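Regional words you didn't know were regional?

Posted in Language & Travel by Emiliano Montecinos, August 18, 2026

Moved from Temov (small town, down south) up to Bristow for work. First week I told a coworker I was "fixing to" run to the store and she asked me what was broken. Then I said "might could" in a meeting. Silence.

So now I'm nervous. I say y'all, that one I knew about. Buggy for a shopping cart, apparently not normal either?? What else am I going to trip over. And do people just drop it after a while or do you keep talking how you talk. I have a wedding back home in September and my cousins will never let it go if I come back saying "you guys."

Also is there a word for when you only hear your own accent on the phone with your mother.
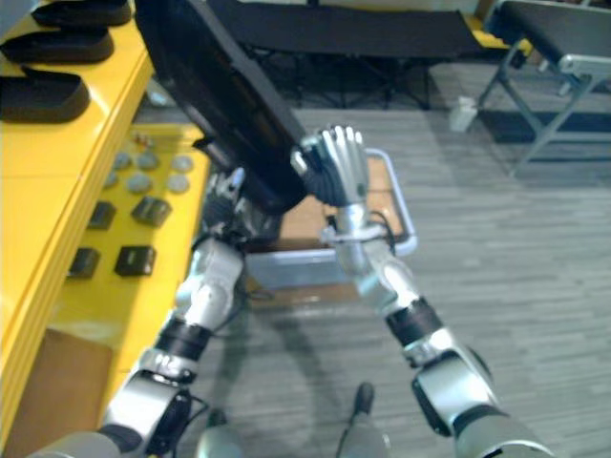
2 replies

Berkay Ertürk

Moved the other direction, north to south, so I got all of this backward. List off the top of my head, things that got me a blank look or gave me one:

"Mash" a button. Means press. Took me a while.
"Carry" somebody to the doctor. Means drive them.
"Ill" meaning grumpy, not sick. I asked a lady if she needed medicine. She did not need medicine.
"Cut the light off." I say turn off. Everybody understands either one tho.
"Coke" for any soft drink. Waitress asked me what kind and I said regular.
"Over yonder." Farther than over there. How much farther depends who's talking.

Keep all of it is my vote. Y'all is the best word in English and people up north are stealing it anyway. My kids say it now and they were born 597 miles from anywhere that does.

On the fixing to thing, it's not the same as "going to." It's sooner. My neighbor was fixing to mow for 46 minutes once but that's him, not the word.

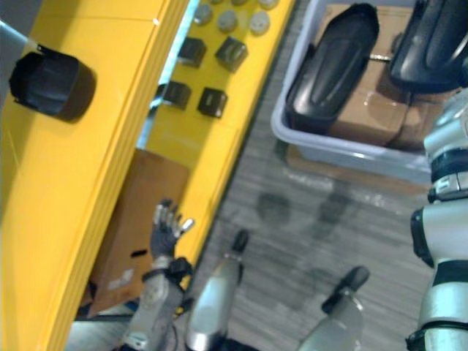

Directions are the other big one and I forgot to put it in the list. Where I grew up you got a street name and a number. Down here it's turn where the Sfakianakis store used to be, go a ways, if you hit the river you went too far. And the little words for place change too. Take something simple like that picture, the black cubes on the yellow surface farther back. I'd say they're "behind" the other yellow part. My father in law would say "back up in there." My wife says "yonder ways." Same cubes. And if one was sitting crooked he'd call it cattywampus, or "sigogglin" if his mountain side of the family was in the room. Try that last one at work, report back please.

No idea on the phone word. My sister says I do it too, gets thicker by the minute.

cilgate_reader

It goes away. Mine did, two years. You wont notice.

Only one I kept is "bless your heart" and I mean it the nice way, mostly. Look up a dialect map if you want the full list, there's a quiz going around with 100 words on it and it guessed my home county, kind of creepy. Can't find the link now. Don't worry about the meeting, "might could" makes perfect sense, it's just might and could.

Emiliano Montecinos

Thanks both. Did not know mash was one!! I said it yesterday about the elevator. Explains the look. Sigogglin is new to me, we only had cattywampus, will try it on my boss and see. Keeping y'all.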